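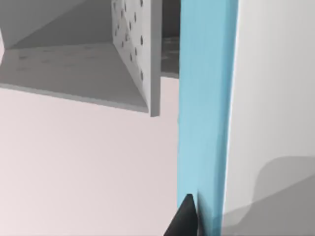

浅蓝色立板（渲染图），右侧窄条蓝色略深

板式家具与涂装 > 色彩与配色
主题：浅蓝柜门正面与侧边的色差，验收时按什么判

榫卯不加班（楼主）
项目是Torkavley样板间的一组高柜，门板喷漆，浅蓝，哑光。油漆用Clovon的双组分，封边条用Cliten的同色号。正面喷漆，侧边贴条，两家各自按同一张实物色卡调的色。
到货后正面单看没问题，侧边单看也没问题，装在一起侧边明显偏深偏蓝。甲方要求全部返工，封边厂说在公差内，油漆厂说封边不归他们管。
合同里关于颜色只有一句“与确认样无明显差异”，没有写光源、没有写角度、没有写数值。
想问两点：
一、正面与侧边互成直角，色差应该怎么测才算数？
二、浅蓝这类低彩度颜色，公差一般写多少？
分光仪是Qin的便携式，积分球结构，口径7 mm，侧边宽度勉强够。

灰度等于零
先把两个问题分开。一个是材料本身的色差，一个是照明造成的明度差。柜子立在墙边，主光从正面来，侧面照度低，同一种漆喷六个面，侧面看起来照样深一截。渲染软件里给整块板一个颜色，出来的侧面也是深的。
拿一块门板拆下来，正面朝上、侧边朝上，在标准光源箱里同一位置各看一次。如果这样看差别消失，返工也没有用。

榫卯不加班（楼主）
拆了一块。灯箱D65下差别小很多，但还在。换A光源以后侧边反而偏灰。

灰度等于零
那就是同色异谱。漆和封边条的颜料体系不同，光谱曲线对不上，只在某个光源下能配上。让两家都把反射率曲线发过来叠在一起看，不要只看Lab。

封边机旁
我是做封边的，替封边厂说一句。条子的色号是按卷出厂的，油漆是现场调的，谁后做谁去追色，这是行规。封边条到货以后，油漆厂应该以条子为准打样。拿一张纸质色卡让两边分别去追，误差自然是叠加的。

水性慢干
不同意楼上。没有这样的行规，看合同怎么写。我经手的单子多数是甲方封样，两边都对封样，封样是一块喷好的实板，尺寸不小于手掌。纸卡表面状态和哑光漆不一样，追出来的数字没有可比性。
另外查一下光泽。封边条表面如果比漆面亮，积分球仪器在SCI模式下会把镜面反射一起算进去，读数接近，人眼看着照样不一样。改SCE再测一遍。

榫卯不加班（楼主）
SCI和SCE都测了。SCI下合格，SCE下超。看来光泽确实有份。

水性慢干
那就有一半原因找到了。哑光件一律用SCE判，或者SCI判颜色、光泽计单独判光泽，两条都写进合同。只写一条，必然有人拿对自己有利的那条说话。

封边机旁
光泽可以认，但颜色追谁的问题我保留意见。条子一卷开出来就是定值，油漆加两滴色浆就能动，让能动的那一方去追，成本最低。这和谁对谁错没有关系。

灰度等于零
成本最低的一方不等于责任方。楼主现在要的是判定方法。

粉末喷涂路过
7 mm口径测窄边要小心漏光。口径没有被完全盖住的话，读数会偏暗，方向和楼主说的“偏深”正好一致。做个夹具，或者把几块门板叠齐夹紧，把侧边拼成一个面再测。封边条倒角的圆弧也要避开。

榫卯不加班（楼主）
按楼上的办法把门板叠齐重测。数据比单块测稳定，重复性好了不少，偏差也变小，但没有归零。之前给甲方的那份数据确实含漏光误差，已经撤回重出。

白坯质检
补一个容易漏掉的：底色。侧边基材颜色深，封边条薄、遮盖率不够，会透底。从边角料上撕一截条子，分别垫白纸和黑纸测，两组差别大就是透底。浅色条子常见，白色、浅灰、浅蓝都遇到过。

榫卯不加班（楼主）
垫黑垫白有差，不算大，主因应该还是颜料体系和光泽。
关于公差还没有人回。

水性慢干
低彩度浅色不要用ΔE*ab一个数卡死。浅蓝对色相偏移敏感，总色差不大，往紫或者往绿走一点人眼马上能看出来。建议用ΔE00，再给Δb*单独加限。具体数值双方拿极限样去定，做浅限、深限、偏红限、偏绿限各一块，签字封存。网上抄来的数字到了现场没有说服力。

灰度等于零
同意用极限样。再加观察条件：距离、角度、光源、背景灰度。正面和侧面分别与样板比，不做正面对侧面的直接比较。直角的两个面在现场照明下不可能等亮，写进合同等于给自己挖坑。

白坯质检
这条我反对。业主看的就是正面对侧面，他不会拿样板去比。可以写成“同一平面内并置比较”，把门板的侧边和另一块的正面摆平了看，照明因素就排除了。

灰度等于零
并置比较可以接受，前提是摆平。

榫卯不加班（楼主）
整理一下目前的处理：
门板编号139到463这一批暂停安装。
油漆厂以封边条为基准重新打样，A光源和D65都要过，费用三方还在谈。
封边条换低光泽版本，Cliten答复交期21天。
验收改为SCE加光泽计，侧边叠板测量，目视按摆平并置。
极限样下周做，做完把数值贴上来。

封边机旁
所以最后还是油漆追条子。

水性慢干
这一单是这样定的，别的单照样看合同。

粉末喷涂路过
低光泽条子到货先测耐擦。哑光面容易擦亮，开关几个月以后手常摸的位置又会出现光泽差，到时候还得再吵一遍。

榫卯不加班（楼主）
收到，耐擦加进来料检验。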